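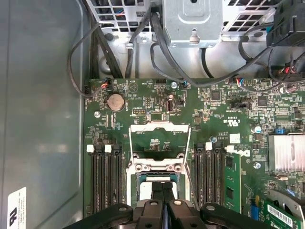
Inside one of the desktop units: board, coin-cell battery and cabling near the fan grille.

Search this site Enter keywords Go

Kodelbridge Refurbishing Program
Progress report to the Esent Fund, period ending June

You asked for a shorter report this time, with less about intentions. The program took in 813 donated desktop computers during the period. We were glad to have them, but the intake number is the one I trust least. It tells you how many machines came through the door and very little about how many will end up on a student's desk.

Opening the cases is still the slow part. The grant application allowed three minutes per unit for a first inspection, a figure supplied by Umer along with their sorting guide. I doubted it then and I doubt it more now. The guide assumes a clear view of the board. In many of the cases we get, cables run over and around it, and the small headers at the edge have to be checked one by one before anything is unplugged. A technician who rushes this will pull a fan lead with the wrong cable and not find out until the machine is back together.

We now replace the coin-cell battery in every unit we keep. This was not in the original budget. Testing the old cells and saving the good ones looked cheaper on paper, but the machines we sent out that way came back with clock errors often enough that I stopped believing the savings. We bought 300 cells out of the supplies line and will need more.

Domínguez delivered the first batch of replacement fans. Of these, 48 had the wrong connector and went back. Their sales desk says the next batch will be right. I would wait to see it before counting it as progress, and I have left it out of the spending table.

The cable labeling trial is less clear. We were told that tagging each lead before removal would cut down on reassembly mistakes. It may have. The trial ran during the same weeks that we moved to better benches with better light, so I can't say which change did the work, and I would ask that the fund not quote it as a result yet.

For the next period we plan to:
- drop the three-minute target and record real bench times
- move batteries to their own budget line
- hold the second payment to Domínguez until the fans have been fitted and run
- repeat the labeling trial with nothing else changed

We are not asking for additional money at this stage - only for permission to shift what is left in the training line over to parts. The revised budget sheet is attached.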